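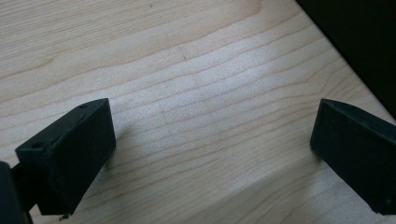 Last changed: November, 9:47 am

Home | Gallery | Build notes | Contact

Teaching by Hand: the Gallery

I've been showing tasks to robots by hand for two seasons now and I still get a kick out of it! You hold the gripper yourself, do the job the way you'd like it done, and the recording becomes the lesson. My bench name for the tool is Hotusix (long story, blame Saturnino Palacios), and this page is where its pictures go.

Fingers open over the table. I love this view — two chunky black fingers, a wide gap between them, and all that wavy grain running underneath. Look how the light washes the wood almost white across the middle and then goes soft and gray lower down. Light like that makes me slow down and think about my angles before a take.

The task I'm working on at the moment is a plain pick and place, 47 takes so far. I try to come in at a different slant each time, because a robot that has only ever seen one approach gets stuck on it. Saturnino likes to drive his arm by remote control from across the room (he calls the setup Muvport) and his motions come out wonderfully smooth. Mine are wobblier, but I get through a lot more of them in an evening — and I can feel through the handle when a grip is going wrong, which is half the fun.

If you're building your own, write and tell me what finger shape you settled on. I'm always up for comparing!

2 comments | 2 shares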